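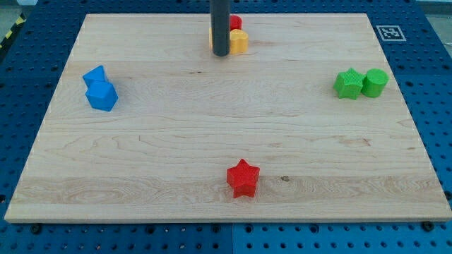 Pratness Spielbrett Ahorn, 38 x 38 cm, mit Formensteinen

Ich habe das Brett im Dezember für unsere Tagespflegegruppe bestellt, zusammen mit dem kleinen Beutel Formensteine vom selben Anbieter. Vorher haben wir auf einem Tablett aus Kunststoff gebaut, das sich in der Mitte durchbog. Bezahlt habe ich für beides zusammen knapp 100 Euro. Das ist viel für ein Stück Holz und ein paar Klötze.

Zum Brett: Ahorn, hell, honigfarben, mit deutlicher Maserung. Bei meinem Exemplar gibt es dunklere Streifen und Wirbel, dazu einen breiteren Streifen, der etwas gelber ausfällt als der Rest. Mir gefällt das. Wer eine gleichmäßige Fläche haben will, sollte vorher beim Händler nachfragen. Die Vorderkante hat eine schmale Fase, an der man sich auch beim Anheben nicht wehtut. Die Oberfläche kam bei mir glatt geschliffen an, nachgearbeitet habe ich nichts.

Die Steine gibt es in kräftigen Farben. Das gelborange Herz ist bei den Kindern am beliebtesten, zum Bauen taugt es aber nur flach hingelegt. Das blaue Dreiecksprisma steht je nach Seite gut oder schlecht. Am meisten benutzt wird der größere blaue Stein mit der flachen Oberseite, auf dem lässt sich etwas ablegen. Rot ist auch dabei. Auf dem hellen Holz sind alle Farben gut zu unterscheiden, das war mir wichtiger als eine bestimmte Formenauswahl.

Gewicht laut meiner Küchenwaage: der volle Beutel kommt auf ungefähr 400 Gramm. Das Brett habe ich nicht gewogen, ein Kind trägt es jedenfalls nicht allein durchs Zimmer.

Gepflegt wird mit einem feuchten Tuch, danach aufrecht trocknen lassen. Öl war keines dabei. Meine Kollegin Razia Shaikh nimmt für ihr Brett das Holzöl von Virk und ist zufrieden, ich habe es noch nicht ausprobiert.

Was mich stört: Das Brett hat keine Füße und keine rutschfeste Unterlage. Auf einem glatten Tisch lege ich ein Tuch darunter. Und der Beutel ist zu eng geschnitten, das Einräumen dauert länger als nötig.

4 von 5 Sternen. Das Brett würde ich wieder kaufen, die Steine auch, aber einen Korb dazu.

Shamim Minhas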